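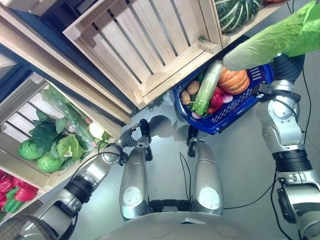

Hekora's view, as it was put to me before I even had my visitor sticker on, is that people spend far too much time talking about the hand and hardly any talking about the order you pack things in. I'd come in ready to talk about the hand! So that was a good start to the morning.

I spent a day in March at the Hesum lab in Rineck (long bus ride, excellent bakery across from the stop), which had opened its doors to show off a research method for teaching a humanoid to do a grocery shop. There were talks upstairs and demos downstairs, and I'm afraid I skipped one of the talks so I could stand by the produce longer.

The downstairs room is laid out like the vegetable corner of a small market, with gray tile and slatted wooden crates, cabbages and peppers and squash and so on, and the robot goes around with a regular blue plastic shopping basket. I'd read the paper on the bus and it's written as though everything in there is a cube, so it was lovely to see real lettuce. Lettuce is a nightmare, by the way. The leaves flop over and hide whatever you're trying to look at, and a camera in the head can lose half the basket behind one big head of it.

That turns out to be the problem the method is built for. They call it the Mahmoudi schedule, and I'll explain it the way I understood it, so apologies to anybody upstairs. The usual way to train one of these is to record a person steering the robot through the job over and over, then have a model copy what the person did. Hesum does that too, and they have 2908 recorded pickups to learn from. But they noticed the model got worse as the basket filled up. With an empty basket it was great. With a full one it would hover, let go too early, or push down on things that shouldn't be pushed.

When they went back through the recordings, they saw that most of them started with a bare basket and a lot of them stopped before it got crowded. So the model had seen the easy part of the job a thousand ways and the hard part hardly at all. The schedule flips that around. You start a session with the basket already packed, record the last couple of items going in, then take a few things out and record from there, working backward to empty. Only 137 of the recordings were made this way in the first round, and they told us that was enough to see a difference.

The result they put on the slide was for what they call late placements, meaning anything added once the basket is past the halfway mark. Out of 800 test runs the old model crushed or dropped something so often that they'd stopped bothering to sort the failures by type. With the backward sessions mixed in, they sorted the failures into 13 types, and I thought it was pretty brave to show all of them. My favorite was "correct item, wrong basket," which got a big laugh, and then somebody asked how many baskets there had been, and it was one. (They're checking the labels.)

A few things I wrote down while hanging over the rope:

- The fingers stay partly curled when that hand is only waiting. I asked, and it saves time on the next grab.
- Soft stuff on top is not a rule anyone typed in. The model picks it up from the people doing the steering, bad habits included.
- One of the operators always puts potatoes at the end of the basket, and now so does the robot.
- They refresh the leafy greens constantly. The peppers last much longer.

I did ask whether it would work with a paper bag and got a very long pause. Bags change shape, and the head camera can't see into one very well, so that's on the list for the fall. I also wanted to know what happens when a shopper changes their mind and takes something back out, and they hadn't tried it with the new model yet, though you'd think working backward would help a little.

The slides are supposed to go up on the Hesum page once the label mix-up is fixed. If you go to the next open day, get there before 10, because the demo room is small and the line was out to the bike racks by the time I left for my bus.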